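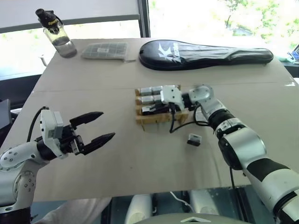

Slatted racks on the bench - cylinders OK, small boxes not so much?

benchmouse
I've been using one of those light wooden slat racks for small canisters for a few months and I love it. They lie on their sides, you can grab any one without digging, and the rack doesn't take up half the table. Now I want to do the same with little rectangular boxes and I can't decide if I should use the same kind of rack or go back to bins. Anybody tried both?

tuhumury_j
Both, yes! Cylinders are easy, they find their own place between the slats. Boxes need a flat shelf under them or they end up crooked and you spend your life straightening them. I'd get something stepped so the lower tier sticks out in front of the upper one. My old Livero rack was straight up and down and I hated reaching into the bottom of it.

oldglue744
Bins. Sorry. Racks look great for a week and then people put stuff back wherever. A bin doesn't care.

benchmouse
Yeah but I can't read a label in a bin...

tuhumury_j
Our table, boxes in the stepped one:
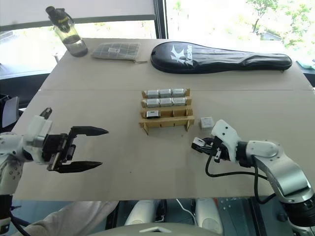

Ukness Bench & Workshop Club - Storage Group

We fill from the top down, left to right, so the bottom shelf just has the one box on the left and there's space for more. The white box next to the rack is a bit bigger than the silver ones, so I keep that size out of there. Also, cardboard on the tabletop is the best free upgrade I know. When it gets gross you swap it.

oldglue744
OK that does look tidy. I still think top down is backwards though. Put the weight at the bottom. A light rack with a full top shelf and nothing much below is going to tip on somebody.

tuhumury_j
Those little feet do come out onto the table, and foil-looking little boxes aren't paint cans. Never tipped one. But sure, for heavy stuff go bottom up.

slamet_n
Slamet Nugroho here, I cut racks like these for the Latuheru shop. I'm with oldglue on the loading order, with Juwita on everything else. Measure your biggest box first and leave a little slack in the slot! Too snug is worse than too loose, especially in April when it's damp at our place and the wood swells.

benchmouse
How much slack?

slamet_n
2 mm is plenty.

benchmouse
Great, going stepped then. What do you all do with the tiny loose parts? I have a flat tray with a grid of compartments at the back of the table and I keep forgetting what's in it.

oldglue744
Bins :)

tuhumury_j
Tape on the lid, marker, done.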